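**The flagpole, again**

Regular readers will recall that the Ullora neighborhood association owns a lawn, a bench and no flagpole. In January we voted to fix the third of these. The hardware store on Grigaitė Street quoted us for a 25-foot pole, and then quoted us again when somebody asked whether it came in a different white.

There are, I have learned, eight whites. Žydrūnas Lapiņa brought the chart to the meeting and we passed it around for most of an hour. "Cream" was called too yellow by the people who wanted "Ivory," and the Ivory people were called worse. The price, at $1,469 before concrete, got about a minute and a half.
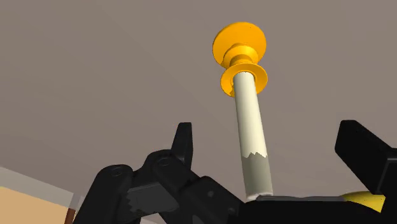

*Pale cream pole with an orange-yellow top, computer rendering.*

The topper debate has been moved to the next meeting, along with the question of what we plan to fly. Suggestions so far include the national flag, the town flag (does the town have one?) and a windsock. One household on Wirkik Lane has asked for nothing at all after 9 p.m., on account of the clanking.

We have around $500 in the flagpole fund, most of it from the pie sale. If you still have one of our pie dishes, please drop it at the library desk. The blue one belongs to my mother-in-law and she has started asking.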